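# About Faltside

Faltside finds rooms for people who have been told there aren't any. We work with tenants in boarding houses, split-up apartments and converted shops, and we have done it from the second floor of the Hamada building for seven years. The elevator doesn't work most weeks. Call first if stairs are a problem and one of us will come down.

We are wary of about-us pages, including this one. Most groups in our line of work claim to be "ending" something. We have read a lot of those claims, often printed on nice paper, and the rents in our part of town kept going up the whole time. So we will try to stick to what we do.

## What we do

Last year we helped 177 households move, stay put or get a deposit back. That number needs a warning label. A household can be one man with a duffel bag or a grandmother with five kids, and a "move" can mean going from a bad room to a slightly less bad one two blocks over. We count it because the people who fund us ask for a count. We would not read much into it, and we don't compare it with anybody else's.

The daily work is plain. We read leases. We sit with people while they call the landlord. We measure rooms with a tape, write down what we find, and send it to the city, which sometimes answers. When a listing says "cozy studio," we go look before we send anyone there.

## What we don't do

We don't rate landlords with stars. We tried that and the good scores went to whoever asked their cousins to write in. We don't sign on to pilot projects that put families in "micro units" without a kitchen and call it a new way of living. The Tronoscombe plan was sold that way, and we said no to it twice. If a room is too small for an adult to lie down and open the door, a better name for it won't help.

We also don't give legal advice. We can tell you what a paper says in everyday words and who to see next.

## Who we are

Sayaka Arai started Faltside after a long stretch as a building inspector. She still runs the room visits and still doesn't believe floor plans. Beverley Tuhiwai handles money and complaints, and would like it known that those are separate jobs. The two of them are the only full-time staff. Everybody else is part-time, and a few are former tenants we met through the work.

Our funding comes from small gifts and a yearly grant from the Podar fund. Podar sees our books and has no say in which cases we take. You are free to doubt that — we would — so the grant letter is in a binder by the front desk and anyone can read it.

## How a first visit goes

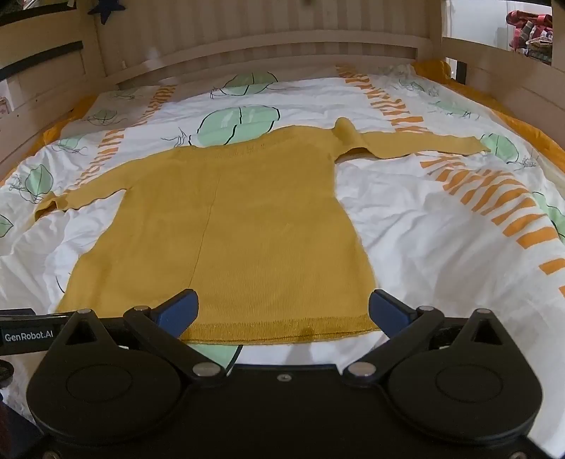 Space is the first thing we ask about, and we ask in terms of things people own, since square feet don't mean much until you've lived in them. Is there somewhere to put a chair? Can two people get dressed at the same time? A long-sleeved sweater laid flat on the bed, like the mustard-yellow one on the white duvet, takes up more room than you'd guess once a sleeve is pulled straight out to the side. In plenty of the places we visit, the bed is the only surface big enough for that, and it is also the table and the desk. We write those answers down next to the tape measurements, and we trust them more than the listing.

Bring your lease if you have one, or a photo of it. If there was never a lease, come anyway. Walk-in hours are Monday from 2 to 7. Other days are by appointment, and the phone does get answered, though in February, when the heat complaints come in, it can take us a day to call back.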